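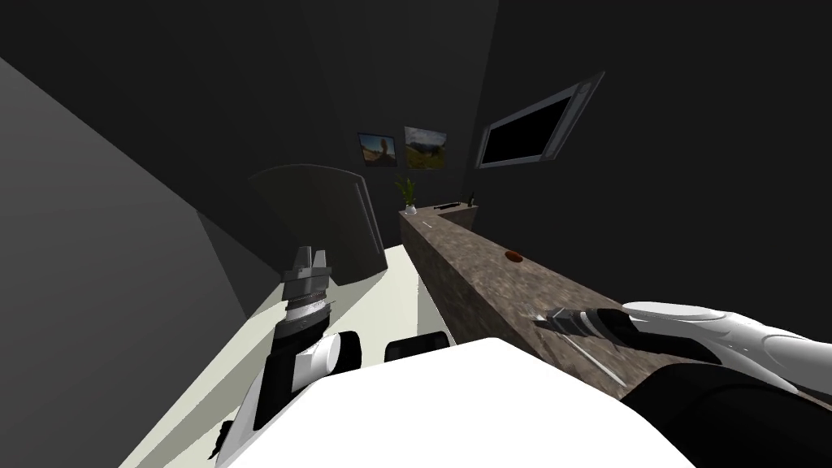
Craig MacAulay reckons the arm work is the easy bit. What gets you, he says, is the clock – the club has one simulated kitchen, one shared machine to run it on, and too many people wanting a go before tea.

That's the Guthrie robotics club this summer. Upstairs room, blinds half down, kettle going. No real robot. There hasn't been one yet, and the way Marion Cairns tells it there won't be until the group can tidy a virtual worktop without knocking everything on the floor.

The project is called Tolimard. Started in February with five members, now 16. They write short programs, load them into the simulator, then watch two arms have a crack at clearing a counter. Reach, close, lift, put down. Sounds like nothing. Ewan Dow's first attempt ran to 238 lines and drove an elbow straight through the stone.

The second go was 61 lines. Better. He still wont show anybody the first.

Zlata Pavliuk has the wall chart. Every run goes on it, pass or fail, initials next to it – 167 so far, mostly fails, and a fair few in red pen where somebody crashed the whole thing and had to start agian. She likes the fails. Wants them written up properly, a paragraph each, which goes down about as well as you'd think with the younger ones.

Arguments, mainly, about the wrist view. Half the club steer by it. The rest say it's too dark and too close to be any use, and plan everything from the head.
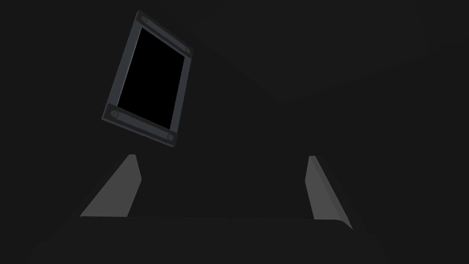
Do you need to know any coding before you join? None at all, says Hadiza Fashola. New members spend the first month changing numbers in somebody else's program, and most are writing their own by the end of it.

Next up is the Hivari round, two-person teams, ten minutes a run. Marion wants three teams in. Craig says two and be glad of it. Ewan has entered already, hasn't told either of them which partner – Zlata, probably, going by the red pen on his notes.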